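Projektbericht: Faltschachteln für den Versand von Saatgutproben

Studienprojekt im Modul Verpackung und Material, Hochschule Ernden
Abgabe: 26. Dezember 2023

1. Ausgangslage

Die Saatgutbibliothek Plornow verleiht und tauscht Samen alter Gemüsesorten. Der größte Teil der Proben geht per Post an Mitglieder, die zu weit entfernt wohnen, um sie abzuholen. Bisher wurden dafür gefütterte Umschläge verwendet. Bei kleinen, harten Samen wie Kohl oder Radieschen ist das unproblematisch. Bohnen, Erbsen und vor allem Kürbiskerne kommen dagegen öfter beschädigt an, da die Umschläge in den Sortieranlagen gebogen und gepresst werden. Außerdem bestehen die Umschläge aus Papier und Kunststofffolie und lassen sich nach Gebrauch schlecht trennen.

Im März haben wir mit der Saatgutbibliothek vereinbart, eine Verpackung aus nur einem Material zu untersuchen. Sie sollte ohne Klebstoff auskommen, flach gelagert werden können und von Hand in kurzer Zeit aufzurichten sein.

2. Anforderungen

Aus den Gesprächen in Plornow und den Versandlisten ergaben sich folgende Punkte:

Die Verpackung muss mehrere Papiertütchen mit Samen aufnehmen, ohne dass diese gefaltet werden.
Sie muss einen leichten Druck von oben aushalten.
Feuchtigkeit darf sich im Inneren nicht stauen. Eine dichte Innenbeschichtung scheidet deshalb aus.
Sie soll mehrfach verwendbar sein, weil viele Mitglieder im Herbst eigenes Saatgut zurückschicken.
Die Farbe ist frei wählbar, soll aber auf dem Packtisch gut von Briefpost zu unterscheiden sein.

Der letzte Punkt wirkte zunächst nebensächlich, wurde in Plornow aber mehrfach genannt. In der Hauptversandzeit liegen dort Rückläufer, Bestellungen und allgemeine Post auf demselben Tisch. Wir haben uns auf einen Rosaton festgelegt.

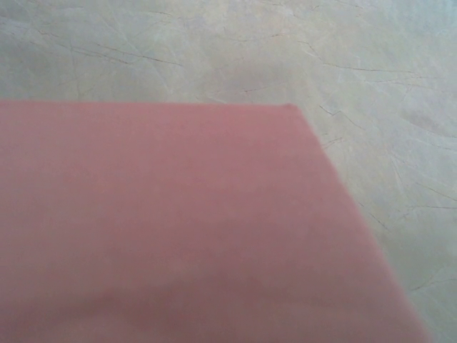 3. Material und Zuschnitt

Verglichen wurden 2 Sorten Karton. Sorte A stammt aus dem Restlager der Druckerei Kuusk und ist durchgefärbt. Sorte B ist ein handelsüblicher grauer Recyclingkarton, der für den Test nicht eingefärbt wurde. Beide Sorten wurden vor dem Zuschnitt mehrere Tage im Arbeitsraum gelagert, damit sie sich an die Luftfeuchte anpassen konnten.

Der Zuschnitt folgt einer einfachen Wannenform mit Boden, vier Wänden und einer Klappe. Die Ecken werden über Laschen verriegelt. In der ersten Fassung lagen die Laschen außen. Das war beim Falten bequem, doch sie blieben an anderen Sendungen hängen und standen nach wenigen Öffnungen ab. In der zweiten Fassung haben wir sie nach innen verlegt. Dafür mussten die Seitenwände um 2 Millimeter verbreitert werden, sonst beulten sie an den Ecken aus.

Die Rilllinien wurden mit einem Falzbein und einem Stahllineal gezogen. Eine Rillmaschine stand nicht zur Verfügung. Quer zur Laufrichtung brach Sorte B an der Oberfläche leicht auf, auch bei sorgfältigem Vorrillen. Wir haben den Zuschnitt daraufhin gedreht, so dass die langen Falze in Laufrichtung liegen. Der Verschnitt wird dadurch größer.

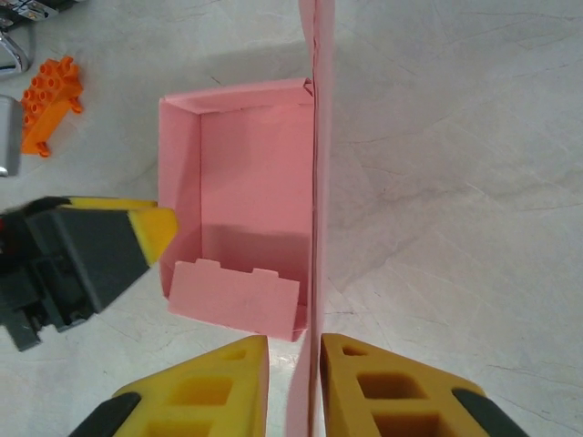
Abb. 2: Offene Schachtel aus rosa Karton, Blick von oben auf den Boden

4. Versandversuch

Für den Versuch haben wir 97 Schachteln gefaltet, mit Bohnen und Kürbiskernen gefüllt und zwischen Ernden und Plornow verschickt. Die Tütchen wurden vor dem Versand ausgelesen, beschädigte Samen aussortiert. Nach Ankunft wurde jede Sendung geöffnet und nach einem festen Bogen beurteilt: Zustand der Ecken, Zustand der Klappe, gebrochene Samen, Feuchtigkeitsspuren.

29 Schachteln hatten nach dem Transport mindestens eine eingedrückte Ecke. In keinem dieser Fälle war der Inhalt betroffen. Gebrochene Samen fanden wir nur bei Sendungen, in denen die Tütchen locker lagen und sich während des Transports bewegen konnten. Ein Streifen zerknülltes Papier als Füllung behob das Problem in der Wiederholung.

Feuchtigkeitsspuren traten nicht auf. Der Versuch lief allerdings bei trockenem Wetter, und wir können nicht sagen, wie sich der Karton bei längerem Regen im Briefkasten verhält. Auch die Lagerung im unbeheizten Schuppen, wie sie bei einigen Mitgliedern üblich ist, wurde nicht geprüft.

5. Handhabung

Die Mitarbeitenden am Packtisch haben die Schachteln nach kurzer Einweisung selbst gefaltet. Schwierig war für fast alle die letzte Lasche, weil man sie gegen die Spannung der Seitenwand einschieben muss. Ein kleiner Griffausschnitt könnte helfen, schwächt aber die Wand. Wir haben ihn gezeichnet und nicht mehr gebaut.

Gelobt wurde, dass die offene Schachtel von selbst stehen bleibt und sich mit einer Hand füllen lässt. Kritik gab es an der Höhe der Wände. Für eine einzelne Probe Tomatensamen ist das Format zu groß, und das höhere Porto lohnt sich dann nicht. Für solche Sendungen bleibt der Umschlag vorerst in Gebrauch, künftig ohne Kunststoffpolster.
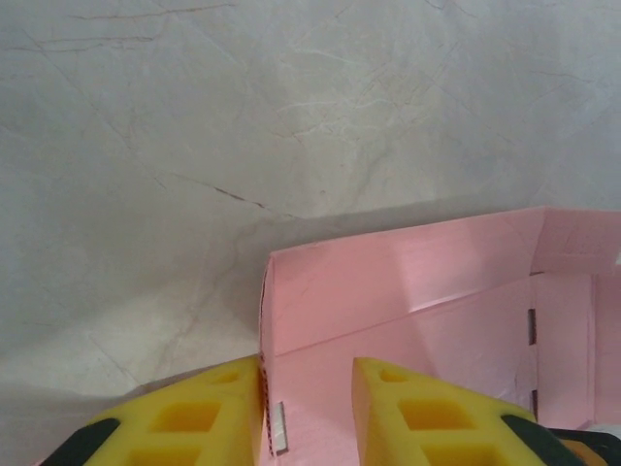
Abb. 3: Schachtel mit aufgerichteter Wand auf Marmorfläche

6. Kosten und offene Fragen

Die Materialkosten hängen stark davon ab, ob Restbestände verfügbar sind. Kuusk kann Reste nur unregelmäßig abgeben. Ein Angebot der Stanzerei Itov liegt vor, setzt aber eine Mindestmenge voraus, die die Saatgutbibliothek allein nicht abnehmen kann. Denkbar wäre eine Sammelbestellung mit anderen Tauschnetzen - dazu gibt es bisher nur lose Gespräche.

Offen ist auch die Beschriftung. Aufkleber lassen sich von Sorte A nur schwer ablösen und reißen die oberste Faserschicht mit. Für die Rücksendung wurde deshalb eine Banderole aus dünnem Papier vorgeschlagen, die um die ganze Schachtel läuft und die Adresse trägt. Ein erster Entwurf der Banderole liegt dem Anhang bei, ebenso der Zuschnitt in der zweiten Fassung und der Beurteilungsbogen.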